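Frequently asked questions

What is the Gotavura Supper Club?
It's me, cooking for people I mostly haven't met yet, once a month in my flat above the old Levchenko shoe shop. I've been at it for two years now and I still get nervous when the buzzer goes!

How do I book?
Through the form on the Dates page. I put new dates up at 9pm on the first of the month, and they tend to go fast, so join the mailing list (213 of you so far, which amazes me).

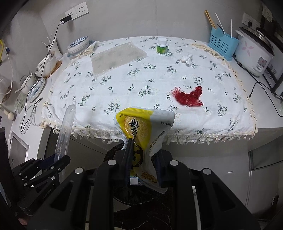 Mitali Siddiqui

I'm vegetarian / vegan / allergic to something. Can I come?
Vegetarian, always yes. Vegan, yes if you tell me when you book. Nuts are trickier – my kitchen is tiny and there are cashews in half of what I make, so if your allergy is a serious one I'd rather you didn't risk it.

Can I bring my own wine?
Please do, there's no corkage. I provide water, salted lassi and far too much tea.

How spicy is the food?
Medium, I'd say, though my sister disagrees. There's yoghurt on the table and a jar of green chilli pickle for anyone who wants to show off.

Can I come on my own?
Yes! Lots of people do. Everyone sits together and the dishes get passed along, so you'll be talking to someone before the dal reaches you.

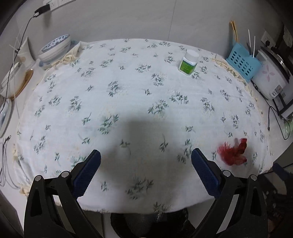
The leafy tablecloth

What if I have to cancel?
Let me know at least two days ahead and I'll refund you or move you to another date. After that I've done the shopping, sorry, but you can send a friend in your place.

Is there parking?
Not on our street after 6pm. Try the car park behind Arkera, it's a five-minute walk. There are also two flights of stairs and no lift, I'm afraid.

Do you run in the summer?
No, the flat turns into an oven. I stop for August and start again in September.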